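Speaker notes: What we feed it. Gathering grasp examples at Hondar
Ibsa Berhe, Tuesday afternoon session, Uvport
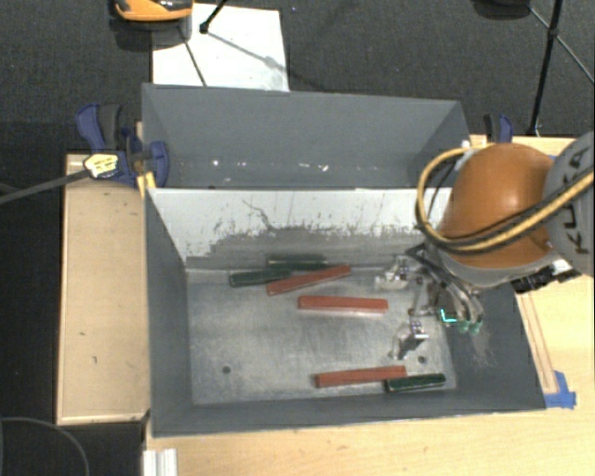

Reading time: 3 minutes

Opening. Say name, say Hondar, say I run the collection side and I don't train the models. Weldu is the training team and they are in the second row if anyone wants to ask about loss curves.

Leave the picture up for the whole first part.

The task is picking from a bin. Red bars, green bars, a couple of shiny metal parts. The arm goes in, tries to take one thing, and we store what the camera saw, what the arm did and whether it came out holding something. One try is one example. A session is 480 tries, and we have just passed 3,000 examples for the current set of parts.

Point at the dark green bar against the back wall of the front bin. The wall is scuffed dark grey along the bottom and the bar is nearly the same tone. Ask the room who had spotted it before I pointed. A learning system has the same trouble, and the only cure we have found is more examples with bars lying in that spot. We used to shake the bin between tries and trust to luck. Now the operator places one bar by hand against the wall every so often and marks the try as placed.

Then the metal parts. The floor of the bin is metal too, brushed and a bit reflective, so you have shiny on shiny. The shapes are awkward, with bits that stick up and bits that curve. Our success rate on these is poor. Say so plainly. We keep the failures.

(Pause here. Someone usually asks why keep failures. If they don't, go on.)

Failed tries: 298 of them in the first batch were thrown away by a clean-up script in May, before anyone had looked at them. I wrote the script. Weldu then spent a fortnight wondering why the model thought it could pick up anything. We got most of them back from the raw logs. Since then nothing is deleted at the bench, it is only labelled.

Labels. Keep this short, it is dull but people write it down.
Held: part is in the fingers when the arm is clear of the bin.
Dropped: part left the floor and fell.
Missed: fingers closed on nothing.
Touched: part moved but was never lifted.
Stop: operator pressed the button. No further label needed.

We argued over dropped and touched for a long time. If two people label the same session they agree on held and missed, and differ on the other two. The bench sheet now says to choose touched when unsure.

Bins and clamps. The bins are clamped. If a bin shifts a few millimetres halfway through a session then everything after that is slightly wrong, and you won't see it by eye. Check the clamps at the start and after every break. The scratches and scuffs on the walls stay as they are. We did try a new clean bin and the model trained on it was worse when it went back to a worn one. Customers' bins are worn.

Storage. Odesus is our name for the store and the viewer that sits on top of it. Show the viewer if the network is working, otherwise skip to costs.

Costs. The arm's time is cheap next to the operator's time. One operator can look after up to 2 benches, and after lunch I would rather they had one. Resetting the parts takes longer than the tries do.

What I would do differently:
Write the label rules before the first session.
Start with fewer kinds of part.
Note the lighting. We have no record of the blinds for the early sessions and cannot get it back.

Questions. Likely ones: can they have the data (ask me afterwards, some of it), does it work with other grippers (not tested), why not simulate it (we do some, Weldu can answer).

Slides and the bench sheet are on the Uvport page. Give back the clicker.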